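Subject: Re: [floor-chat] the picking cell and our shifts
Date: Wednesday, 16:12

> Does anyone at Grewal know what happens to the returns bench once
> the arm is signed off? We've heard two versions at Rokis and
> neither sounds great for the late shift.

Right, I can tell you how it's gone at our end, for what it's worth! I've been on returns for years and since November I've split my time between the bench and the Sosia cell, which mostly means filling the bin, watching the arm have a go, and writing down what it makes a mess of (my handwriting has not improved).

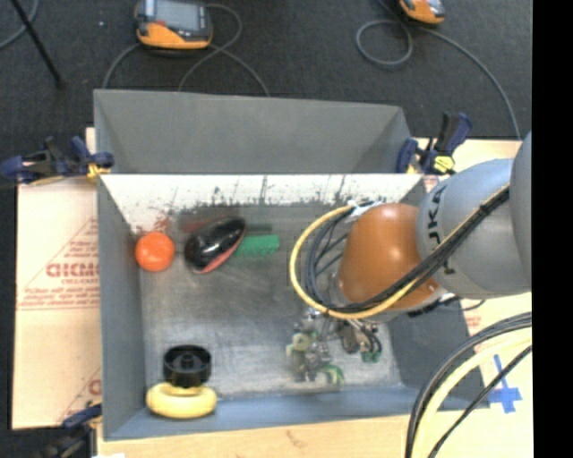 1 min read

It's odd bits at the moment, an orange ball, a green block and so on, nothing like the stuff you lot get in. Jilora want it happy with mixed shapes before they let it near proper stock. Last week's sheet had 767 tries on it and 46 that needed one of us to step in, and guess who gets the bleep when that happens.

So the late shift: we've kept it, but it's 2 people where it used to be more, and the others moved to packing on the same money. I don't mind the new work, my wrists are loads better – but I do miss the chatting, and you can't really wander off for a brew when the thing might stop on you. Ask about breaks before you agree to anything. We didn't, and we're still arguing about it.

The training notes are on the shared drive under cell 127 if you want a nose.

Cheers,
returns bench, Grewal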